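4.2 The open day at Hunstead

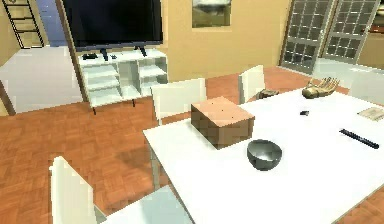
Figure 6. Simulated dining room used at the visitor station. The box and the bowl stand on the left half of the table, with smaller items to the right.

The second part of our study took place during the open day of the Hunstead laboratory. The laboratory opens its doors to the public once a year, in February, and we were given one room on the ground floor for the whole day. In this section we report how the demonstration was arranged, what the visitors were asked to do, and which of our earlier choices had to be changed. The answers to the questionnaire are treated in Section 4.3.

The demonstration was run completely in simulation. We used the dining room from the Botby set of home interiors (Figure 6), the same room in which the planner was tested in Section 3. The room was shown on a large screen, and a second, smaller screen showed the written instruction and the list of steps proposed by the planner. In a first plan we wanted to show the kitchen of the same set, but the kitchen has many closed cupboards, and in a trial with colleagues from another department we saw that they spent their time asking what was inside. The dining room has a large white table on which most of the things of interest are lying in the open. A person who has never seen the room can give a sensible instruction after a short look.

The visitors came in groups, led by a guide from the laboratory. Each group first heard an introduction of a few minutes. We did not explain how the planner was trained, only that it reads a sentence and turns it into steps. After this, one person of the group was invited to type an instruction in their own words, for example to put one thing into another or to clear one side of the table. The planner showed its steps, and the group was asked to say if they would accept these steps before the movement started. Only when the group agreed did the operator press the start key. We kept this rule for the whole day, also when the queue at the door became long.

During the day, 330 instructions were typed. Of these, 40 were left out of the analysis, either as the text was empty or as the group had to leave before a decision was made. The instructions were stored together with the steps of the planner and the decision of the group. No names or voices were recorded. The operator also kept a paper notebook, and the remarks in the following paragraphs come mainly from it.

The first remark concerns the words which visitors use for objects. In our own tests we always wrote "the cardboard box" and "the metal bowl", and the planner knew these names well. Visitors wrote "the carton", "the parcel", "the grey dish" and several times simply "that thing". The thin black rod on the right half of the table was called a pen, a marker, a stick and once a chopstick. The Osei word list, which we used for matching names, covered the first three of these but not the last. When a name was not found, the planner asked a question back. We had expected that this would disturb people, but many groups seemed to enjoy it, and the children in particular answered the screen aloud before anybody could type.

The second remark concerns directions. An instruction such as "move the bowl to the left" can be understood from the position of the person who looks at the screen, or from one of the chairs around the table. Our planner always takes the view of the screen. Most visitors did the same, but a few groups discussed it for a long time, and one group rejected a correct plan because they imagined themselves sitting behind the table. For the later sessions we added a small arrow with the word "left" at the lower border of the screen. We recommend this to other teams who plan something similar.

The third remark is about time. The Rirkico planner needs a few seconds to write its steps, and in the laboratory we had never found this long. In front of a group of standing people it felt long, also for us. From the middle of the morning the operator began to read each step aloud while it appeared, and fewer people walked on to the next room before the movement began. This change was not planned, and so the morning and the afternoon sessions should not be compared too strictly.

Finally, the number of visitors was higher than we had prepared for. We had printed 500 information sheets and around 410 were taken, while the laboratory had told us to expect much less. In the busiest hour the guides sent two groups together into the room, and it was then difficult to know if a decision was shared by all or only by those in the first row. We marked these sessions in the data, and they are reported separately in Section 4.3.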